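Search the Museum Search Go

Why Do We Wrap Food?

Reading time: 2 minutes

Food begins to change as soon as it is picked, cooked or cut. Air dries it out. Tiny living things called microbes land on it and start to feed. Wrapping slows these changes down.

People wrapped food long before plastic was made. They used leaves, cloth, paper and wax. Many families still do. The Bogale Children's Museum keeps 234 kinds of food wrapping in its collection, and 14 of them are made from leaves.
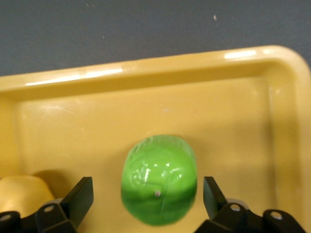 TRALTON, September – Visitors to the Food Room will find yellow trays like this one on the tables. The green object looks as if it is tightly wrapped in clear film. Look for the fine creases near the top and the small bright spots where light bounces off the shiny surface.

Clear film is very thin and it bends easily. It can follow a curved shape, but a flat sheet does not fit neatly around something round. The extra film has to go somewhere – it folds over itself and makes wrinkles. You can test this at home with a sheet of paper and a ball.

Film also has a drawback. Most of it is used once and thrown away, and it is hard to recycle. A bowl with a lid can do the same work many times.

Children may handle the objects in the Food Room with clean hands. Please return each one to its tray.

Text by Zewditu Tsegaye, Learning Department

Comments (3)

mapleclass4: We tried the ball test. The paper had wrinkles all over!

Jonah's dad: Is the leaf display open in the mornings too?

P. R.: My grandmother used waxed cloth for cheese. Please add some.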